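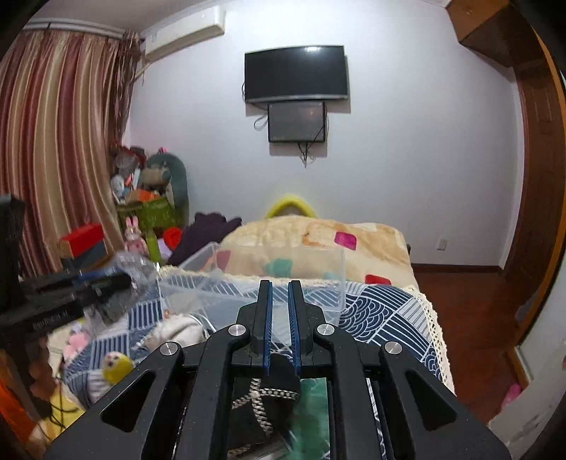 Threads > Local > Lovero water

Last updated 1/6/21

OK Lovero, water thread. The council wants to lease our water system to Daltico, and the vote is in March. If you like being able to yell at the people who set your water bill, now is a good time to yell.

The short version: Daltico pays the city a lump sum, the city fixes the hole in its budget, and Daltico gets to send us bills until my kids have kids. The council calls this "unlocking value." I looked for the value on my last bill and found a late fee.

We're asking for a resolution with one simple demand – no lease without a public vote. You can love the deal and still sign on to that. A few people who love the deal have.

The petition is at 1543 names. The clerk's office is checking them against the voter rolls, so if you signed as "Concerned Duck," please sign again with the name your mother uses.

Who to contact: your own council member first, then the other seven. There are eight of them and they do compare notes. If you don't know your ward, it's printed on your voter card, in the drawer with the dead batteries.

Calls beat emails. Emails beat form letters. Form letters beat complaining to me at the gas station, although I'm told I have a very sympathetic face.

If you do use the sample letter, change the first line. Last time we did one of these, a council member read the same opening paragraph out loud over and over until the room started joining in. Good rhythm, bad strategy.

Things worth putting in your own words: what you pay now, how long you've lived here, whether you rent. Renters, please write. The council's handout talks about "homeowners and stakeholders" and I don't think you're meant to be the second one.

The consultant's report is from Dullo. It's six pages long, and one of those is a photo of a waterfall. We do not have a waterfall. We have the Magalhães Street pump station, which has a fence.

Page four says rates will stay "in line with regional trends." Britta Wiegand asked at the last work session which region. The consultant offered to get back to her. She has asked again in writing and she keeps copies.

Abílio Fonseca read the draft lease itself, all of it, on purpose. His notes are the background sheet we're passing around. Start with the part on who pays when a main breaks. (Hi! It's us.)

To speak at the hearing you have to sign up with the clerk by noon that day. You get three minutes. Last year somebody got 10 by bringing a baby, but I can't promise that still works.

Yard signs are in. They say LET LOVERO VOTE. An earlier version said DON'T LEASE OUR PIPES and was voted down for reasons I still consider weak.

I'll add council phone numbers tomorrow once I've checked them. The list on the city website sends Ward 2 to a fax machine – I had a long talk with it.

Comments (4)

mapleandfifth: Called mine this morning. She said she's "still learning about the issue." So am I but I don't get to vote on it.

R. Tolliver: I support the lease and I signed. The pump station fence is nice, leave it alone.

wardfourgal: Can we drop paper letters at the clerk's window or do they have to be mailed?

sumpthing: Window is fine, get them to stamp it. Also I would like one of the old pipes signs if any exist.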